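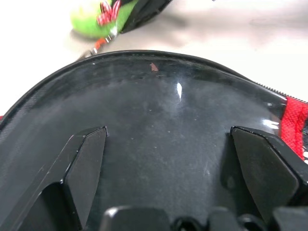 Black zippered case with a smoky plastic top, dust included.

How to Pack Away a Summer Wardrobe

Every September I put away the linen, and every May I used to dig it out again looking like it had slept under a bridge. My neighbor Oksana Levchenko finally taught me her way.

1. Wash everything, even the shirt you wore for 7 minutes. Sweat you can't see turns yellow by spring.

2. Let it dry overnight. Then give it another day, particularly the waistbands.

3. Sort by fabric. Roll the knits, fold the linen.

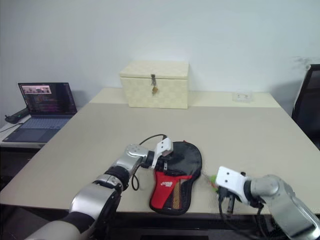 4. Heavy things go at the bottom. I ignored this one year and pressed a pair of sandals permanently into a sundress.

5. Skip the vacuum bags for anything you love. They'll give you over 100 creases and a great deal of shelf space to admire them from.

6. Write down what you packed and tape the list inside the closet door. You will otherwise buy the same white T-shirt again. I own the evidence.

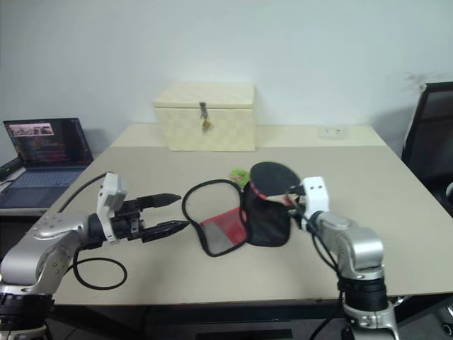 An open mesh bag on the table.

Swimsuits go in last, elastic relaxed, no folding at the straps.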